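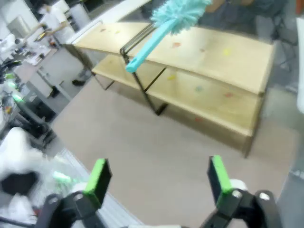

Buy the fingers last, Vedura's purchasing lead told me, and I'd barely gotten my coat off! We were at their Drovgate site on a Saturday, and she'd already pulled up the October budget sheet (she loves that sheet).

I'd come to ask what a small group should set aside for a first robot arm. "Everyone prices the arm and stops," she said. "Then they need pads, spare pads, cables, a bench for all of it, and somebody's time." Her own line for gripper pads is $300 a quarter, and she went over it by $158 last time.

So what about household chores, I asked, dusting a shelf for instance? She laughed. "The duster's the cheap part. I put down $60 for cleaning stuff and never spent it."

She got quotes from Onuria and Spahić for the service plan, and picked Spahić even though it ran $750 more, mostly for the loaner unit. I said that sounded steep. "Ask me again when something's in the mail for three weeks," she said, and went back to scrolling for the shipping costs.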